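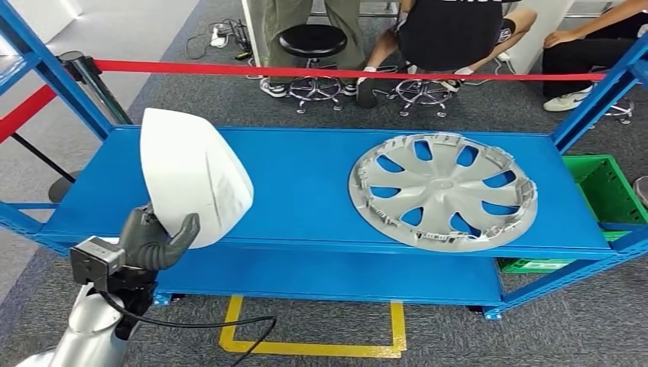 Flenus says used parts will cut Galtton repair bills. The numbers are thin

November 7, 2023

Drivers in Galtton who insure with Flenus will soon be offered used body parts for minor repairs, under a plan the insurer says will make claims cheaper and quicker to settle. It has not said how much of that saving will reach the people paying the premiums.

The program starts in January and covers cars more than two years old. If a bumper, mirror housing, wheel cover or trim piece needs replacing, the body shop will first search an online parts exchange run by Votus, which lists stock from salvage yards across the region. Only if nothing suitable turns up will a new part be ordered.

Flenus says a trial of the system brought the average cost of a small repair down by 18 percent. The company put that figure in large type at the top of its announcement. Further down, it mentions that the trial took in 111 repairs, all of them at shops that had volunteered for it, and all on makes for which used parts are easy to find.

"You could get that result by picking the right cars," said Birsen Yalçınkaya, who teaches insurance accounting at a local college and has read the trial summary. "Maybe they didn't. But the summary doesn't give you any way to check, and I asked for the full table and was told it was commercial information."

Elli Manninen, a spokeswoman for Flenus, said the trial was meant to test the ordering process and was never presented as a scientific study. She said customers would benefit "over time" through steadier premiums. Asked whether any customer's premium would go down in January, she said pricing decisions were made separately.

So the saving is certain enough to advertise – and too uncertain to pass on.

There is a fair case for used parts. A wheel cover from a wrecked car does the same job as one from the dealer's counter, and many drivers would be glad to pay less for it. Independent shops have worked this way for years, usually after a phone call to a yard they trust and a conversation with the owner about whether the color match was good enough.
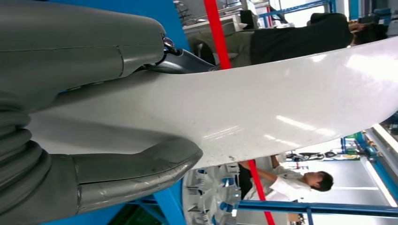

What changes now is who makes the choice. Under the policy wording sent to customers last month, drivers can still insist on new parts, but they will have to pay the difference themselves. The wording calls this "the customer's preference option." It appears on the ninth page.

Beril Güneş, who manages the Ertürk body shop on the east side of town, said she had not signed up and was not sure she would be given much choice in the end. Her worry is labor. Used panels often arrive with old paint, broken clips or small dents, she said, and somebody has to put that right before they go on a car.

"They pay us for fitting a part. They don't pay us for an hour of making the part fit," Güneş said. "If it comes in wrong we send it back, and the customer is in a rental for three more days. Is that in the 18 percent? I don't think it is."

Flenus confirmed that rental costs were not counted in the trial figures. Votus said sellers on its exchange must grade each part before listing it and that buyers can return anything that does not match its grade. It would not say how often that happens. The grades are given by the sellers, and Votus does not inspect parts itself.

The warranty is another sore point. Used parts fitted under the program will be covered for 90 days. Several shops in town already give a year on their own used-part repairs.

Umut Yaman had the front of his hatchback repaired during the trial and said he had no complaint about the work. He did say he learned the bumper was secondhand only when he read the invoice at home. Flenus says every trial customer was told in advance. Yaman said he may have been sent an email.

The announcement also makes much of the environment, promising "a greener repair" without giving any figure for waste avoided. Sille Holst, who sits on the city's consumer panel, said she had asked for one and been pointed back to the same announcement.

The panel will take up the policy wording at its next meeting. It can recommend changes but has no power to order them, and Flenus said it did not expect the start date to move.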